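November 2021

Up before it was light again. The boiler took two goes to catch and the kitchen was cold until after breakfast, so I ate porridge standing up with my coat on. Rain most of the night. The bucket under the landing skylight had a good inch in it, and I must ring the roofer at Starden again, as he said he would come in October and did not.

Walked the long way round by the weir. The river is up over the bottom step and the path past the allotments is all mud. I turned back at the second gate and went along the road. Two herons on the far bank. The blackberries are finished and gone to grey fluff, but there were still a few sloes and I filled one coat pocket. Not enough for gin. I put them in the freezer with the ones from last month.

Bus into Vellwood at ten. It was late and then it sat outside the depot for a change of driver. Posted the parcel, bought lamp oil, bread, stamps and a packet of 50 plain envelopes. The library has moved local history upstairs, so the large maps are now next to the radiator, and I don't think that will do them any good. Spent an hour on the 1880s rate books. The mill cottages are listed from number 5 upwards, with no sign of the first four. Either they were pulled down or they were never built.

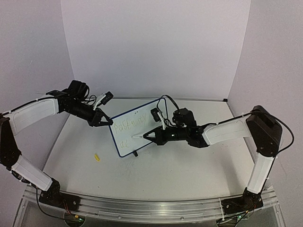
FOOD AND HOME

Lunch at Bùi, the soup place by the bus station. I had the noodle soup with beef and a pot of tea. They have put the price up by 50 pence, and it is still the best hot meal in town. Home on the two o'clock.

Made the quince paste in the afternoon. It wants nearly two hours of stirring and it spits, so I wore the gardening gloves. Set it in the old roasting tin lined with paper. The colour is darker than last year's. The Plavero pan has caught on the bottom and is soaking in the sink.

Read the meter before supper: 3,446. Wrote it on the card by the door. Soup from the freezer, two slices of the new bread, radio. The wind has gone round to the north and the skylight has stopped dripping for now. Bed early.

Filed under: Days, Weather, Kitchen

3 comments

quincetree: Mine went dark as well this year. I think it was the long cooking. Tasted fine.

Marsh End: Try the tithe map for the cottages. The numbering on our row was changed when the road was widened.

hob_and_kettle: Bicarb and boiling water in the pan, leave it overnight.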